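Ulwood Residents' Letter
11/29/21
5 min read

Clearing the bed before the winter visit

Many of you asked me after the last letter how I keep the medicines in our home, because I wrote there that I throw away a lot of them each year. I promised to Gifty Annan, who edits these pages, that I would write it down properly. So I took one afternoon and did the work while making notes.

My mother-in-law stays with us from January, and she sleeps in the small room. During the year this room becomes a store for everything that has no other place. Snacks from the train go there, half boxes from the pharmacy, cables of telephones which we do not have anymore. Before I can wash the bedding I must first decide what happens with all these small things.

My method is to put everything on the bed. I learned it from Melati Mangundap when we both lived in the Londska building and had one cupboard each. If things stay in the drawer, you look only at the top ones and you close the drawer again. If they are on the bed, you have to finish, or you can not sleep.

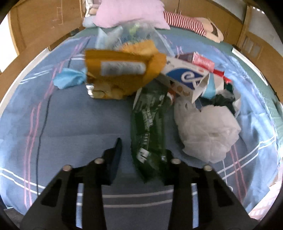 Wrappers and packages are what I take first, as they go quickly. You pick up each one, feel if there is something inside, read the date if you can find it, and decide. The mustard-yellow snack bag and the long green package beside it belong to this first round, and so does anything crumpled like the light blue thing on the left side. Food that is open goes out, without discussion. Food that is closed and still in date goes to the kitchen, never back to the bedroom. The thin black cable is for another round, and I advise you not to start with cables. They take the whole evening, and then the medicines are still lying on the sheet when the family comes home.

The second round is the boxes from the pharmacy. For this I need good light, my reading glasses and a pen. My rules are simple and I have not changed them for 19 years, except the one about leaflets.

First I look for the date. It is often pressed into the end flap without ink, so I turn the flap to the window until I can read it. When the date is finished, the box goes in a paper bag for the pharmacy. We do not put medicine in the sink or in the toilet, please, also not the creams.

Then I open the box and check that the thing inside is the same as the name outside. Maybe it sounds strange, but in our home I have found throat candies in a box for bandages, and once my husband's collar buttons. With tubes I look also if the cap is closed well. If a tube is leaking I do not keep it, even if the date is good.

The leaflet stays with the medicine. Before, I collected all leaflets in one folder and I was proud of this folder. Then one night we needed to read how many drops, and it took me a very long time to find the right paper. Now each leaflet is folded back in its own box. 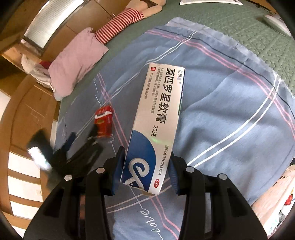
The language on the box is also a question in many of our homes. We buy medicine when we travel, or an aunt brings it, and after one year only one person in the house can read it. Nadhirah Ngau from the second staircase gave me a good idea for this. She writes on a small sticker what it is for, if it is for outside or inside use, and the date, and she puts the sticker on the back so that it does not cover anything printed. For an ointment like mupirocin she would write the name in our letters too, so that a doctor can understand it. I do the same now. If I am not sure what to write, I do not guess – I take the box with me and ask the pharmacist.

What remains goes in two containers. One is for skin and small injuries, the other is for what we swallow. They stand on a high shelf in the hall, where it is dry. The bathroom is too wet for this, and the kitchen is too warm above the stove. I used to have 6 containers, with a label for each part of the body, and the family put everything in the nearest one.

When the bed is free I take off the sheet and the quilted blanket and wash them separately.

Hüsnü Gezer asked me to add that the Mandagi pharmacy near the bus stop accepts old medicines at the counter in the mornings. Take the leaflets and the cardboard out first and put them with your paper. If you can not walk there, Zulkifli Subramaniam goes by car and can take your bag, but close it well and write your apartment number on it.

In the next letter I will write about the cables.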